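Tonodberg Countertop Bag Sealer
Section 4: Setting Up and Making Your First Seal

Choose a flat, dry counter near a grounded outlet. Leave a hand's width of open space behind the sealer so the hinge can lift all the way. Do not plug in the power cord until step 5.

1. Remove the tape from the lid and the foam strip under the sealing bar.
2. Wipe the bar with a dry cloth.
3. Check that the nonstick cover lies flat over the heating wire. If it is wrinkled, lift it by the two end tabs and lay it down again.
4. Set the dial to 0.
5. Plug in the cord. The green light comes on.

CAUTION: The wire gets hot within moments of closing the lid. Keep fingers and sleeves away from it.

Checking the bag

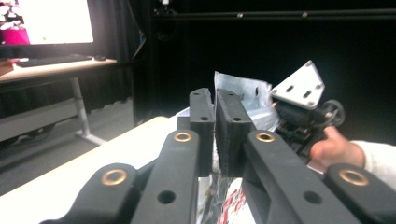
The dial setting depends on what the bag is made of and how thick it is. Thin clear bags take a low setting, and lined or layered bags take a higher one. Flatness matters as much as thickness. A silvery bag that has been handled a lot ends up crinkled like the one shown, and every fold that crosses the bar is a place where air can get in. Smooth the top edge between your thumb and finger before you put it in the sealer.

Clear bag, thin: 2
Clear bag, thick: 3
Lined or silvery bag: 5
Paper bag with no lining: do not seal

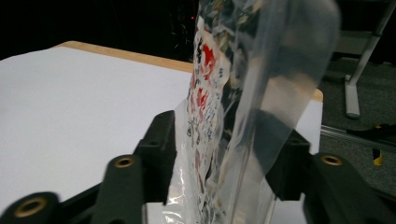
Fill the bag no more than three quarters full. Crumbs, powder, or oil on the inside of the opening will weaken the seal, so wipe it with a dry paper towel first.

Making a seal

1. Turn the dial to the setting for your bag.
2. Lay the open end across the bar with a finger's width hanging past the far side.
3. Press gently on the bag to push out extra air.
4. Close the lid and hold it down until the red light goes off.
5. Keep the lid closed for two more seconds, then lift it.

Note: Wait 45 seconds between seals. If the red light blinks, the bar is too warm. Leave the lid open until it stops.
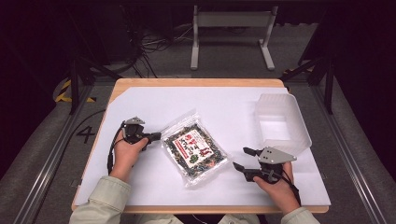 4.3 STORING DRY FOODS

Keep sealed bags out of direct sun. Write the month on the bag before you fill it, as a pen can puncture a full one. Foods opened often are easier to keep in a tub with a tight lid.

If the seal does not hold

Seal peels open: raise the dial by one and try again on a fresh part of the bag.

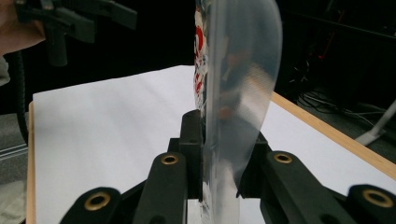
Plastic melts or sticks to the cover: lower the dial by one. Unplug the sealer, let it cool fully, and rub the cover with a dry cloth. Do not scrape it.

No lights: check the outlet with another appliance, then see Section 7, Fuse.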